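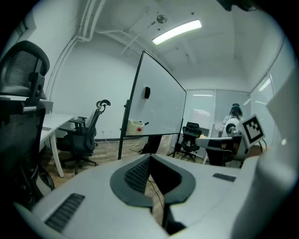 Por Saimi Valtonen | Trabajo y empresa | Lectura: 3 minutos

La empresa de accesorios de oficina Rissanen lleva desde julio enseñando a un brazo robótico a preparar pedidos pequeños en su sede de Stumholm, y el primer cambio que notó la plantilla fue de mobiliario. Las reuniones de la mañana se hacen ahora de pie, junto a la pizarra con ruedas, en la misma sala donde trabaja el robot. Duran menos. La dirección lo ha incluido entre los beneficios de la automatización.

El plan, bautizado Gimstead, prevé que el brazo se ocupe de las devoluciones: sacar el artículo de la bolsa, mirar si está entero y dejarlo en la bandeja que corresponda. Son unas 3.000 piezas al mes, casi todas bolígrafos, gomas, grapadoras y otros objetos que alguien compró en un color y quería en otro. Hasta ahora lo hacían a mano cinco personas del almacén. Siguen siendo cinco y siguen haciéndolo a mano, aunque parte de la jornada la dedican a mostrarle a la máquina cómo se hace.

Para eso usan una pinza de mano que registra cada movimiento. El empleado coge una goma con ella, la suelta en la bandeja y vuelve a empezar. Anneli Niskanen, con ocho años en devoluciones, calcula que nunca había puesto tanta atención en una goma de borrar. «Antes las tiraba a la bandeja desde lejos y acertaba», cuenta. «Ahora me piden que no lo haga, porque el robot lo aprende.»

La empresa ha creado para estas tareas un puesto nuevo, el de demostrador, con un complemento salarial que el comité de empresa considera simpático. Valtteri Turunen, delegado sindical, pide que se pague también el tiempo de pensar. «Una persona que sabe hacer algo desde hace años tiene que averiguar cómo lo hace, y luego hacerlo despacio y sin cantar», explica. Lo de cantar lo pidió el departamento técnico, que también graba sonido.

Marlies Trummer, responsable del proyecto, asegura que no habrá despidos y que así consta por escrito. Lo que habrá es rotación: quien pase la mañana con la pinza pasará la tarde en atención al cliente, un destino que en el almacén se recibió con un silencio largo. Trummer admite que las previsiones iniciales eran optimistas. En la última prueba interna el brazo clasificó bien el 63 por ciento de los artículos. El resto lo dejó en la bandeja vecina, con mucha delicadeza.

Las bolsas siguen siendo el gran obstáculo. El cliente las devuelve cerradas con cinta, con grapas o con un nudo, y a veces con las tres cosas. El equipo técnico propuso pedir a los compradores un cierre estándar. Atención al cliente respondió que estaba dispuesta a transmitirlo si alguien de la dirección atendía después las llamadas, y la propuesta no se ha vuelto a mencionar.

Entre los empleados hay opiniones para todos los turnos. Seija Valtonen (sin parentesco con quien firma) agradece que se le cansen menos las muñecas los días de rotación, pero echa de menos la radio. Niskanen ha solicitado una silla mejor para las sesiones de demostración y le han contestado que se estudiará. El robot, recuerda, ya tiene mesa propia.

Rissanen decidirá después del verano si lleva el sistema a su almacén de Stutlow. Allí la plantilla ya ha preguntado por la radio.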